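자료실 > 인물사 편찬 > 점검표

약전 원고 출고 전 점검표 및 검토 의견

4월 24일 수요일
브로트브리지 인물사 편찬실

본 점검표는 『네클리 동문 약전』에 수록할 생애 원고를 인쇄소에 넘기기 전, 사실관계와 권리관계, 유족에 대한 배려 사항을 확인하기 위한 것이다. 이번 점검 대상은 제4권 원고 250건이며, 항목별 판정은 적합, 보완, 보류로 구분한다. 보류 판정을 받은 원고는 해당 항목이 해소될 때까지 조판에 넘기지 아니한다.

1. 출생 및 가족관계

[적합] 출생지는 출생 당시의 행정구역명으로 표기하고, 현재 명칭은 괄호 안에 병기하였는가.
[보완] 형제자매의 수와 출생 순서가 가족관계 서류와 일치하는가.
의견: 원고 13건에서 유족 구술과 서류상의 출생 순서가 서로 다르다. 영아기에 사망한 형제를 포함하는지에 따라 차이가 생긴 것으로 보이며, 서류를 기준으로 적고 구술 내용은 각주로 처리할 것.
[적합] 부모의 성명 표기가 본문과 색인에서 동일한가.
[보완] 부모에 대한 서술에서 같은 형용어가 한 문장 안에 되풀이되지 않는가.
의견: "자애로운", "헌신적인"의 중복이 여전히 많다. 유족이 제출한 초고를 그대로 옮긴 부분을 우선 손볼 것.

2. 학력 및 경력

[적합] 입학 연도와 졸업 연도를 학적부 사본으로 대조하였는가.
[보완] 직위와 계급은 해당 시점의 것으로 적었는가.
의견: 최종 직위를 초임 시절 서술에까지 소급하여 쓴 사례가 있다. 구비에르 기숙학교 출신자의 항목에서 특히 잦으므로 담당 편집원이 일괄 재확인한다.
[보류] 수훈 및 표창 내역에 증빙이 첨부되었는가.
의견: 프로코펜코 장학회 수혜 사실은 장학회 명부 사본이 도착한 뒤에 판정한다. 회신 기한은 11월 말까지로 정하되, 기한 내에 회신이 없으면 해당 문장을 삭제하고 출고한다.

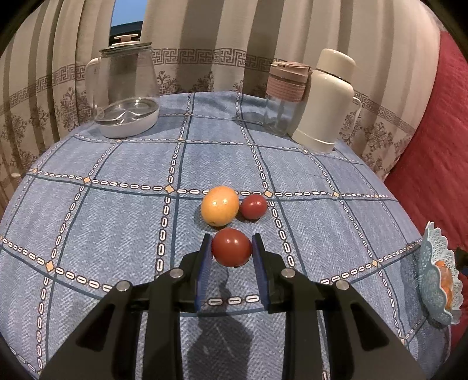 3. 인용 및 출처

[적합] 직접 인용문의 발화자, 시기, 수록 매체가 모두 명시되었는가.
[보완] 회고담은 회고임을 알 수 있도록 서술하였는가.
의견: "그는 어려서부터 지도자의 자질을 보였다"와 같은 문장은 근거가 되는 일화나 증언자가 없으면 싣지 않는다. 생활기록부의 평어를 근거로 삼을 때에는 학년을 함께 적는다.
[적합] 출처 카드의 일련번호가 원고 여백의 번호와 일치하는가.
의견: 출처 카드 1199번은 이중으로 부여되어 있었으며, 뒤에 등록된 카드를 새 번호로 옮기고 대장에 정정 사유를 기재하였다.

4. 개인정보 및 유족 동의

[적합] 생존 인물의 주소, 연락처, 병력이 원고에 남아 있지 아니한가.
[보완] 유족 동의서에 서명과 날짜가 모두 기재되었는가.
의견: 날짜가 누락된 동의서는 반송하지 말고 유선으로 확인한 뒤, 확인 일시를 별지에 적어 첨부한다. 동의 범위가 인쇄본에 한정된 경우 온라인 열람본에서는 해당 항목 전체를 비공개로 설정한다.
[적합] 별명이나 아명의 사용에 대하여 유족의 의사를 확인하였는가.

5. 표기 및 조판

[적합] 외국 인명은 첫 등장 시에만 원어를 병기하였는가.
[보완] 연도 표기와 나이 표기가 서로 어긋나지 아니한가.
의견: 나이는 만 나이로 통일한다. 세는나이로 적힌 부분은 인용문에 한하여 그대로 두고 주를 단다.
[적합] 사진 설명의 인물 순서를 왼쪽부터 적었는가.
[보완] 참고문헌의 판차 표시가 빠지지 아니하였는가.

보완 판정 항목은 수정 원고와 이전 원고를 함께 제출하여 재점검을 받는다. 수정 부분에는 밑줄을 긋고, 삭제한 문장은 지우지 말고 취소선으로 남긴다. 재점검은 최초 점검을 맡지 않은 편집원이 담당하며, 점검표 원본은 권별로 철하여 편찬실에 보관한다.

문의: 브로트브리지 인물사 편찬실 자료 담당 | 무단 전재 금지 | 맨 위로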